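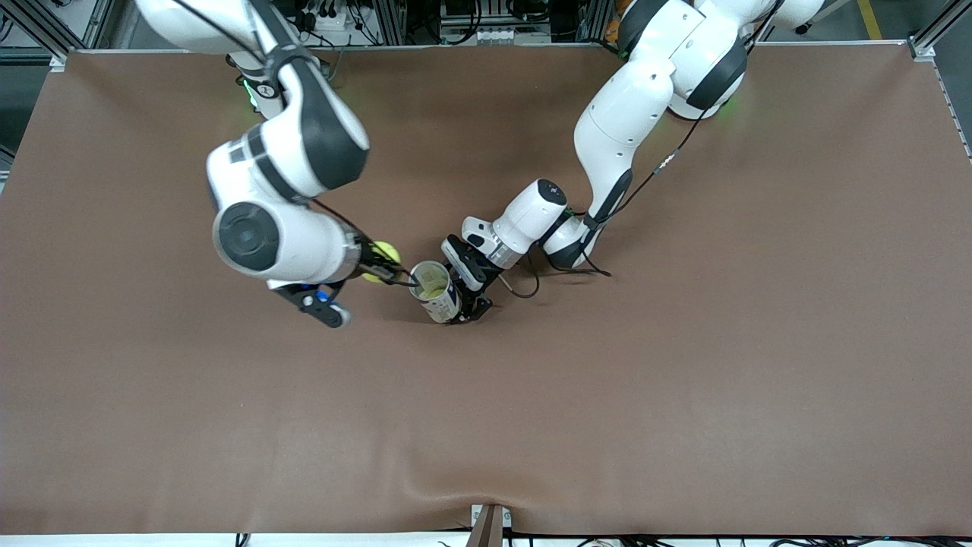 1 December 2019

Second batch of the mouth rinse made up this morning. Sage and clove infusion, strained twice through muslin, glycerine added at 4 per cent. Left it to cool for 30 minutes before bottling. The first batch clouded overnight and I put that down to the tap water at Cowie, so this one is boiled and filtered.

Catriona Jardine rang after lunch. Her gums are less sore on the left side but the clove numbs her tongue for longer than she likes. Will halve it in the next lot and leave the sage alone. She rinses twice a day, no food for a while after.

Filled 11 bottles, labelled them by hand. One cap cross-threaded, set aside. Innes Pringle wants four for the Drotside shop but I have told him to wait until the keeping test is done. No preservative in it, so I expect about a week in the fridge.

Still to do: order glycerine, ask Sena Tsikata where she gets dried myrtle, find the pH strips. Toothpowder not started.

Contact | © Drotside Herbal Notes | Back to top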